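Embassy closed in my country of residence, where do I legalise a document now?

Posted in: Consular matters and foreign relations

Rigoberto Meléndez
November 2022

Good evening to all. I live in Cuautle since 2 years and I am a citizen of Branow. As you perhaps know, the two governments recalled their ambassadors and our embassy here has shut its doors. I have a birth certificate which must be legalised before I can register my marriage. The telephone of the embassy only plays a recorded message, and the website says to "contact the protecting power" without naming any country. Who is the protecting power, and can it legalise papers or does it only help people in prison? I paid already a fee of 98 for the appointment which was cancelled. Thank you for your patience with my English.

Lateck
When two states break relations, each one may ask a third state to look after its interests. The third state has to be accepted by the host government, and this can take some weeks. For Branow I have read that it is Grullar, but please confirm it by telephone with the Grullar embassy before you travel. My own case was similar, with another pair of countries.

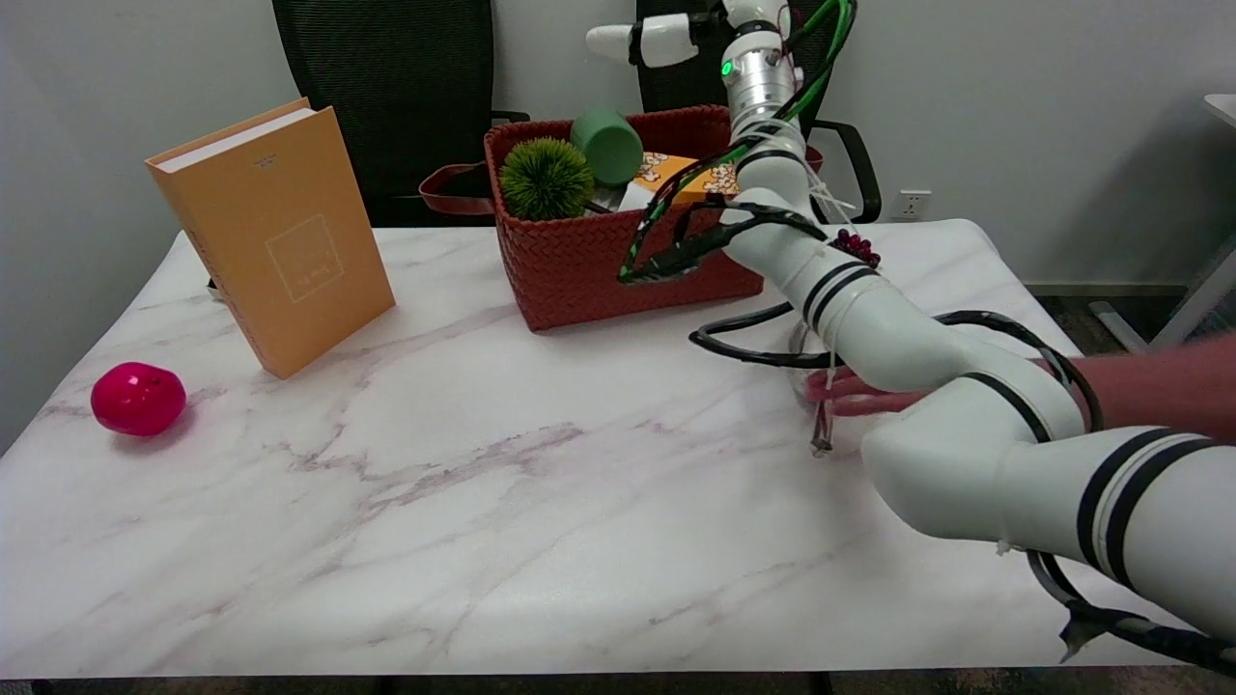

The interests section is normally a small office inside the embassy of the third state, and what it may do depends on the agreement between the governments. In my case they accepted passport renewals and emergency papers, but legalisations had to be sent to the capital by post. I waited 28 days. Prepare everything at home before you go: I lay all on the table, also a marble one, and I move the basket and any book to the side so that no page hides under them. Make two copies of the certificate, one for you and one for the office. Ask also if your certificate can receive an apostille in the country which issued it. If both countries are in the convention, you do not need any embassy for this.

About the fee, write to your foreign ministry and not to the closed embassy. Keep the receipt.

cuautle_norte
same problem here, just wait, they always make peace again after the elections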